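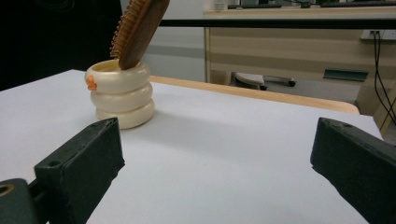
Plurnport Community Help > Home and Kitchen > Cleaning

Tea stains inside cups, and a white mark on the table

Posted by Trerard, 28th November

We've moved into a rental in Hostville and the water is very hard. All our light-coloured cups have gone brown on the inside, right down to the bottom where I can't get my fingers in. The dishwasher doesn't shift it. I've tried ordinary washing-up liquid and a sponge and it makes no difference to the colour.

Second thing, one of the cups was put down hot on the timber side table and left a cloudy white ring. The table belongs to the landlord. It has been there since May and I'd like it gone before the inspection. Is there anything I can try that won't make it worse?

4 replies hidden, showing best 3

Ra

For the cups use bicarb. Put a teaspoon in the damp cup, add a few drops of water so it makes a paste and rub it round with a cloth. For the bottom, wrap the cloth over the handle of a wooden spoon. Leave it for 15 minutes if it's bad, then rinse. I do ours every couple of weeks.

If that doesn't work, fill the cup with hot water and half a denture tablet and leave it overnight. Wash it properly afterwards. Don't use steel wool, it scratches the glaze and the tea colour gets into the scratches and then you have a permanent stain. Same goes for anything with a metallic rim – keep it to a soft cloth.

White mark on timber usually means moisture in the finish and hasn't reached the wood. Dark marks are the ones to worry about. Lay a dry cotton tea towel over it and run a warm iron on top, no steam, a few seconds at a time. Lift it and look each time. It took me 14 goes on my mum's table but it came out. Try it first on a spot at the back.

kettle_on_18

Vinegar. Works on everything

Plurnport Pete

Vinegar is fine for the scale in your kettle but it doesn't do much for tea by itself, and I wouldn't put it on a landlord's table. Agree with the above about the iron. If you don't like the idea of heat, rub in a bit of plain mayonnaise, leave it overnight and wipe it off. It sounds silly but the oil does the job on some finishes. On lacquer it did nothing for me.

Take a photo of the mark before you start, and if it won't budge ring the agent. Ours quoted 200 dollars to refinish a small table, and we got a bloke to do it for less.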